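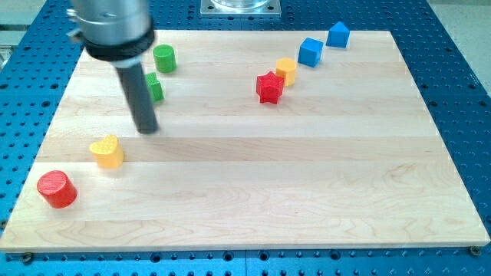
Small coloured blocks on a board of pale maple.

Flivley Singers

The Flivley Singers are a mixed community choir from the small town of Flivley, and I've been looking after this page for the local music wiki for long enough that I suppose I ought to admit I sing with them too (second alto, back row, near the radiator). I've tried to be fair all the same.

Beginnings

The choir dates from 1888, when the chapel and the brass band fell out over who should have the hall on practice nights and a good few of the chapel people set up on their own. The first minute book still exists and it's lovely to read, although whoever kept it had dreadful handwriting and a habit of writing down the price of lamp oil instead of what was sung. The earliest piece I can find named is a harvest anthem. After that it's nearly all hymns and glees until the First World War, when the men's parts thinned out badly and the women sang by themselves for several seasons.

There's a story that the choir never missed a spring concert. I'd love it to be true, but the minute book has two blank years in it, so I've left it out of the list at the bottom of the old page.

The choir today

We have 24 regular singers, more at Christmas. There's no audition, you just turn up and stand next to somebody who sounds like you! Reading music helps but plenty of our members don't, and learn from recordings made at the piano, one for each part. Rehearsals are in the hall on Kermont Road, with a break in the middle for tea that tends to go on a bit.

The hall holds 200 with the balcony open. It has a very dry sound downstairs and a much kinder one up top, so if you come to a concert, go early and head for the stairs. Basses always complain about the stage, which slopes, and I have to say they've got a point.

Repertoire

It's a real mixture. The spring concert in March is usually the serious one, with a Mass or a set of psalms in the first half and folk songs after the interval. The summer one is lighter: show tunes, a bit of close harmony, and nearly always "Linden Lea", which I could sing in my sleep by now and still enjoy.

The biggest thing the choir has taken on lately is "Wota", a song cycle in five parts written for us and a small band of strings and hand drums. It follows a river from its spring to the sea, and the middle movement has the altos humming one note for what feels like a fortnight. I wasn't keen at first. By the second performance I'd come round completely (the ending is gorgeous, all the voices dropping out until only the sopranos are left).

Recordings

The choir has made two recordings. The first was a cassette of carols, sold at the door and now very hard to find. If you have one with the paper insert still in it, I'd be glad to hear what the track order was, as my copy has lost its label.

The second is a CD of "Wota" on the little Zamani label, with four folk songs to fill it out. There were 300 pressed. It was taped in the chapel instead of the hall, and you can hear rain on the roof in the quiet part of the third song, which I like very much and our accompanist doesn't.

Festivals and visits

Flivley takes part in the Kermont Choral Weekend most years, singing on its own and then in the massed choir at the end. We don't compete any more. There was a cup, won twice and then lost in a house move, and interest in the competitive classes seems to have gone the same way.

Concerts stopped during the pandemic and the choir practised online, each of us muted and singing to our own kitchens. Outdoor singing began again in August 2021, in the chapel garden, with music clipped to everything in case of wind.

See also

Kermont Choral Weekend
Wota (song cycle)
Zamani Records
Flivley Town Band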